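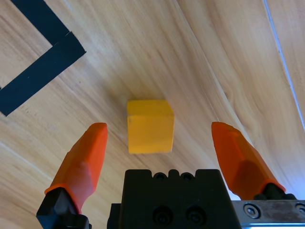
The wrist camera's view of a yellow cube between the open fingers.

Log the frame the planner used

Most robot software I review keeps the wrong things. At Griner we had joint angles saved at every tick, and when a grasp failed we still could not say what the planner had been looking at. The camera stream was stored on a separate clock, and matching the two took 30 minutes per failure.

I think every planning call should save its own input: the exact image, the pose estimate, the calibration file in use, and the version of the code. Put them in one folder with one ID. Drikeck does this by default. Cisow leaves it to the user, and most users skip it.

The usual complaint is disk space. In May we logged 161 grasps this way and went back through the 5 that missed. The pose estimate was fine in every one. The planner had loaded an old calibration file. We had spent the previous week tuning the detector.

A single cube on a wooden table is an easy case for perception, and people take that to mean the records can be thin. I would start there, while the answers are easy to check. Adding it later means touching every module that calls the planner, and by then people have deadlines.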